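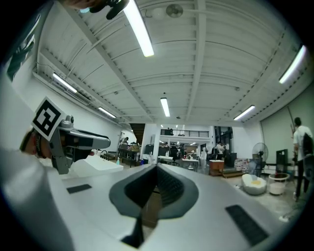 Paper, passwords and the junk drawer: household tips for keeping your personal stuff personal

Posted 4/1/18

Quick ones this time, grouped by room more or less. Most of these take a few minutes. The shredding one does not, sorry.

Kitchen

Mail gets opened over the recycling bin in our house, which was a bad habit. Full name, address, account number, all sitting on top of the cereal boxes by the curb. Now there's a shoebox on top of the fridge. Anything with a number on it goes in the shoebox. Flyers go straight out.

Empty the shoebox when the lid won't close. Don't wait for a "shredding day", you'll never have one.

Pill bottles — peel the label before tossing. If it won't peel, fill the bottle with hot tap water, let it stand, try again. Still stuck? Black marker over the name, the prescription number and the pharmacy phone. Rubbing with a bit of cooking oil gets the gum off if you want to reuse the bottle for screws.

Calendar on the fridge: fine for dentist appointments. Not fine for the alarm code. Yes I had it there. In August, with the house empty and a plumber coming and going.

Store loyalty cards. Read the form before filling it in. Most only need the boxes with the little star. Leave birthday blank, leave the second phone blank. You still get the discount on the coffee.

Shredding without losing your mind

Cross-cut, not strip. Strips can be taped back together, my kid did it with a bank letter for fun.

Staples out first unless the manual says otherwise. Ours says it takes them. It does not like them.

Ours also wants a rest after 4 minutes of steady feeding. Check yours. When it smells warm, stop and go do something else.

Oil the blades. Squirt a zigzag of shredder oil on one sheet of plain paper and run it through. Don't use spray cans near the motor.

Plastic window envelopes jam everything. Tear the window out.

No shredder: soak the papers overnight in a bucket with a lid, stir with a stick, squeeze into lumps. Messy, works well on thin paper, badly on glossy. Do it outside. Lumps go in the trash, I wouldnt put them on the vegetables.

Shreds in a paper bag, folded and stapled shut. Loose ones blow all over the street when the truck comes.

What to keep, what to dump

Keep anything about the house, for as long as you have the house. Keep tax papers as long as the tax people tell you to, look it up for where you live. Warranty slips until they run out, then dump. Utility bills I keep until the next one shows the payment went through.

One folder per subject, fat marker on the tab. I tried color coding. Forgot the colors.

Desk and computer

Old bills used to come by paper and by email both. Pick one. Two copies is two places to lose it.

Passwords. If you write them down, and plenty of people do, use a small notebook and keep it somewhere dull, not under the keyboard and not in the top drawer. Don't write the site name and the password on the same line. A password manager is better if you'll really use it. I moved 38 logins over in one evening and found out I no longer needed half of them. Closed those.

Closing an account: look for "delete", not just "log out" or "unsubscribe". If there's no button, the privacy page usually has an email address way down near the bottom. Write two lines. Ask them to remove your details and to tell you when it's done. Put the date on a sticky note so you rememeber to chase them.

Privacy pages in general — nobody has an evening for that. Use the find function and search for "share", "sell", "third" and "retain". Read the paragraph around each hit. Ten minutes tops. The Vinon one for our thermostat ran past 3000 words, and the bit I cared about was one sentence on how long they hold the readings (60 days, then gone).

Make a separate email address for shopping. Keep the main one for family, bank, doctor.

Phone apps: go down the list of permissions twice a year. The flashlight does not need your contacts.

Router password. Change it from the one on the sticker. Set up the guest network while you're in there and put the code on a card for visitors.

Phone calls and the front door

Someone calls and asks you to "confirm" your address? Let them say it first. Better, hang up and call the number on your bill. We had a caller claiming to be Erkura about the water heater plan. Called the number on the tank, no such call on their side.

Door-to-door sign up sheets. You don't have to put your phone number. Name and town is plenty, I just write Zondorstead and leave the rest.

Boxes: pull the shipping label before flattening. A hair dryer on low for a few seconds lifts it in one piece. Packing slip inside too.

Garage

Old hard drives. Wipe first, then take it to the e-waste counter. If the drive is dead, drill through the platters. Safety glasses, clamp it in the vise, don't hold it in your hand. Some laptop ones are glass inside so go slow and wrap it in a rag.

Old phones, reset from the menu and take out the little card. Same for the car if you're selling, the Vahidi dealer here gave me a loaner with a stranger's whole phone book in it.

Garage opener off the visor when you park on the street. Registration in the glove box, locked.

More next time, mostly on labels and freezer bags.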